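Section 4: Setting Up the Dalum Turntable for Two-Disc Sets

If you've made it through Section 3, your plinth is level, the motor spins and the belt is on the right way around. Good. Now we get to the part I enjoy most, which is getting the arm, the cartridge and the speed sorted so you can sit down with a record. I wrote this section for people who bought the Dalum kit mostly to play 45 RPM twelve-inch sets, because those are what I play, and because the sheet that comes in the box covers 33 and then sort of waves at everything else.

Last revised July 17, 2025. If you printed an older copy, toss it. The January one had the anti-skate steps in the wrong order and I got a lot of mail about it.

4.1 What you need before you start

The stylus gauge from the kit (the small one with the mirror strip).
The paper protractor, flat, never folded. If yours has a crease, print another from the back of this guide and check the scale bar with a ruler.
The two hex keys in the little bag. The smaller one is for the headshell, the bigger one for the arm base.
A record you don't love. I use a scratched Brasico sampler that came free with something years ago. Side B has a long bossa tune with brushes all the way through and it shows up tracking problems right away.
Decent light. I wear a headlamp and look ridiculous.

Note: If you ordered the Nustico phono stage with your kit, leave it unplugged for now. We'll get to it in 4.6.

4.2 Mounting the cartridge

1. Leave the plastic guard on the stylus. It stays on until step 7. I have broken exactly one stylus in my life, and it was on a job I thought would take two minutes.

2. Slide the four wire clips onto the pins at the back of the cartridge. Red is right hot, green is right ground, white is left hot, blue is left ground. Most cartridges have colored rings or letters by the pins, but check the leaflet if you brought your own.

3. Hold the clips with tweezers, never with pliers. If a clip feels loose, take it off again and squeeze it very gently with a toothpick inside it so it can't collapse.

4. Put the two screws through the headshell slots and into the cartridge. Finger-tight only! You want it to slide.

5. Push the cartridge to the middle of the slots. It's only a starting place.

6. Lock the arm in its rest, put the protractor over the spindle, and drop the needle cup side down so you can see both grids.

Hmm, reading that back, "cup side" only makes sense if you have the older spindle adapter. If yours is the flat one, just press the protractor down until it sits on the mat.

7. Guard off. Breathe out. Lower the stylus onto the inner point, and look straight down at the sides of the cartridge. They should run parallel to the printed lines. Twist the cartridge a hair if they don't, then go to the outer point and look again.

8. Go back and forth until both points agree. My first one took most of an evening, and these days it takes me one side of a record.

9. Tighten the screws a quarter turn each, swapping sides. Check the grids one more time, since tightening loves to nudge things.

Caution: The platter must not move while the stylus is on the protractor. Unplug the motor. A strip of painter's tape between platter and plinth works well, too.

4.3 Tracking force

1. Set the anti-skate dial to zero.

2. Slide the counterweight on and turn it until the arm floats level by itself. Keep the stylus clear of everything while you do this. The arm should hang there like it's thinking.

3. Hold the counterweight still and turn only the numbered ring to zero.

4. Now turn the weight and ring together to the middle of the range in your cartridge leaflet.

5. Check it on the gauge. The numbers on the ring are a guide, and on my Dalum they read a little light, so I always believe the gauge.

6. Set anti-skate to match the force number, then play the outer grooves of your sacrifice record and listen for fuzz in one channel only. Fuzz on the right means a bit more anti-skate. Fuzz on the left means a bit less.

Note: I used to run everything at the bottom of the range because I thought I was saving my records. All I got was mistracking on trumpets. Stay in the middle or slightly above it.

4.4 Changing between 33 and 45

The Dalum has two pulley steps and no speed button, so you change speed by moving the belt by hand. It's old-fashioned and I'm fond of it, but there is a way to do it that keeps your fingers off the belt surface.

1. Switch the motor off and let the platter stop by itself. Please don't brake it with your palm.

2. Lift the outer platter straight up with both hands and set it somewhere soft. The rim is heavier than it looks.

3. Use the hooked end of the plastic tool to lift the belt off the pulley. The narrow step is 33, the wide step is 45.

4. Drop the belt onto the step you want and turn the inner platter by hand three full times. The belt should find its own height. If it climbs or dips, it has a twist in it.

5. Outer platter back on, motor on, and give it a minute before you play anything.

Caution: Skin oil makes the belt slip, and a slipping belt sounds like a drunk singer. If you touched it, wipe it with a dry lint-free cloth. No alcohol on the belt, ever.

I keep my two-disc sets together on one shelf so I'm not switching back and forth all night. A 45 set means getting up more often, sure, but you get used to it, and I've come to like having four short sides. With a percussion-heavy record especially, there's so much more room in the groove, and the congas stop sounding like somebody patting a couch.

4.5 Checking the speed

1. Print the strobe disc from the back of the guide at full size, or use the card in the kit.

2. Put it on the mat and light it with the kit strobe lamp. Ordinary LED bulbs mostly won't work, and I lost an afternoon to that.

3. Look at the ring for your speed. If the bars stand still, you're done. If they drift forward, you're fast, and if they drift back, you're slow.

4. The trim screw is under the plinth, behind the rubber plug. Turn it a tiny bit, wait for the motor to settle, and look again.

5. Put the plug back in. I've found mine on the carpet more than once.

If you'd rather do it by ear, play a test tone through a tuner app. The 4,000 Hz band on the Dalum test disc is handy, and a slow drift on that band is fine. When I first ran mine it read 3,317, which scared me silly until I noticed the belt was sitting on the wrong step of the pulley, half hanging off. So if you see a number that far out, go back to 4.4 before you touch the trim screw.

4.6 Hooking up the phono stage

1. Everything off, amplifier included.

2. Red and white plugs from the turntable into the input side of the Nustico. The sockets are close together, so push in the lower one first.

3. Ground wire under the thumbscrew. Make sure it's the bare metal or the fork that gets clamped, and none of the plastic sleeve.

4. Output side to any line input on your amp. Do not use an input marked PHONO, or you'll be boosting the signal twice and it will be loud and horrible.

5. Gain switch to 40 for a regular moving magnet cartridge.

6. Power up the Nustico first, then the amp, with the volume all the way down. Bring it up slowly with no record playing. A faint hiss is normal. A hum means the ground wire wants another look.

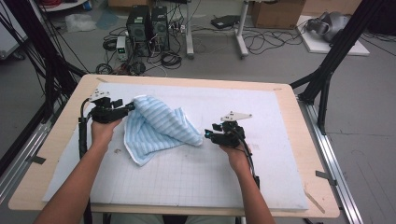

Let the phono stage warm up for 20 minutes before you judge the sound. I know some folks roll their eyes at that, and I did too, but mine is noticeably grainy when it's cold and I've stopped arguing about it. Put the kettle on and read the liner notes.

Note: If you still have hum after checking the ground, try moving the Nustico away from the amp. Mine sat right on top of the transformer for months. Moving it one shelf down fixed the whole thing.

4.7 First play

1. Brush the record while it's turning, with almost no pressure, and sweep the dust off toward the edge.

2. Check the label for the speed. Lots of twelve-inch sets say it only in tiny print by the side number, and a few say nothing at all. If the singer sounds like they've had a cold for a week, you're on 33.

3. Cue lever up, arm over the lead-in, lever down. Let the damping do its job.

4. Listen to a whole side before you change anything. Seriously, a whole side! It's very tempting to jump up and fiddle after the first tune.

5. Listen hardest to the last track, near the label. That's where alignment mistakes show up. If the cymbals turn to sand there but the opening track was clean, redo steps 7 to 9 in 4.2.

My own first proper play was a Baldursdóttir record, a slow one with vibraphone and what sounds like a thumb piano, cut on two discs. Vibes are brutal on a badly set-up arm, and every long note will wobble if the speed isn't steady. I ended up redoing the alignment twice that night, but by the third try the notes rang out clean all the way to the run-out.

4.8 If something sounds off

One channel missing: A wire clip has come off the cartridge. Turn the volume down before you go poking around in there.

Both channels thin and weird, no bass: Hot and ground are swapped on one side. Recheck the colors in 4.2, step 2.

Skipping in the same spot: Probably the record. Try a different one before you blame the arm.

Skipping everywhere: Tracking force too light, or the plinth has gone out of level. Check the level first, it's quicker.

Thumping in time with the platter: Belt twist, or a bit of grit under the inner platter. Lift it, wipe the bearing lip with a dry cloth, and set it back down.

Howling when you turn it up: The speakers are shaking the shelf. Move one or the other. Rubber feet help a little, and a wall shelf helps a lot.

Caution: Don't oil the bearing to cure a noise. It's filled when it's built and extra oil just creeps up onto the belt. The oiling schedule is in Section 6, along with belt replacement and how to pack the arm for a move.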